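Notebook entry, December, 16:20
Match data desk, Didach workshop
Kept by: Theerawat Rattanakul

Subject: Reconciliation of substitution times, Livance league archive

The archive supplied by Livance was loaded this morning and contains 1039 matches. The first comparison against the referees' reports found 34 matches in which at least one substitution time differed. Seasons before 2000 were left out, as the older report forms do not give the minute in a usable way.

Most differences concern added time. Livance records a change in the second minute after the regular half as 47, while our own table writes it as 45+2. The import script read the first form as a second-half event, so several players were credited with minutes they did not play. The rule has been corrected and the affected rows have been marked for a second reading.

Three matches remain open. In two of them the goalkeeper was replaced at halftime and the report places the change in both halves. The third is the Peng v. Damer cup replay, where the team sheet lists the same shirt number twice. I have written to the Damer club office for a copy of the original sheet. No value is to be entered by hand until a reply is received.

Colleagues working on the coaching tenure table should note that its appearance totals were drawn before the correction and must be run again.

To do: rerun totals; compare red card minutes under the same rule; update the column notes.
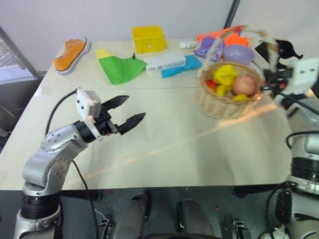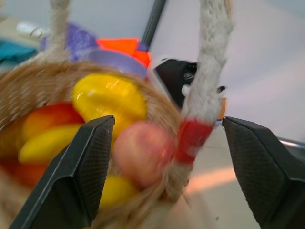

Reading time: 1 min

The previous copy of the table is kept in the archive folder and should not be edited.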